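4.2 Sealing the marble counter

Read this section before you open the Clavano sealer. The sealer must go on bare, dry stone.

1. Wash the counter with warm water and neutral soap. Do not use vinegar.
2. Leave it to dry overnight.

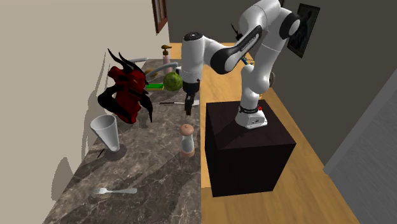
Fig. 7. Marble countertop with a kitchen knife.

3. Spread a thin coat with a soft cloth, in one direction. Wait 11 minutes.
4. Wipe off all the rest. A second coat is needed only for light colours.

Caution: keep the windows open during the work.
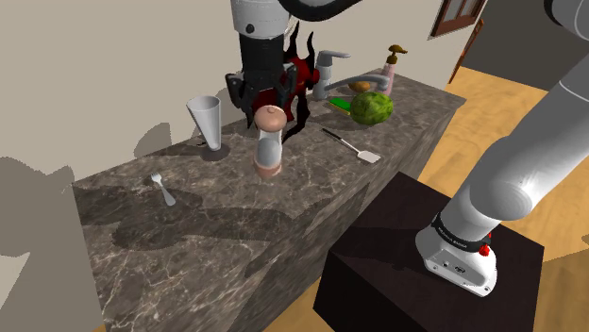
Prenetti, from Clotville, wrote to us that the second coat stayed sticky until the next morning, and asks if the waiting time can be shorter in February. It can not.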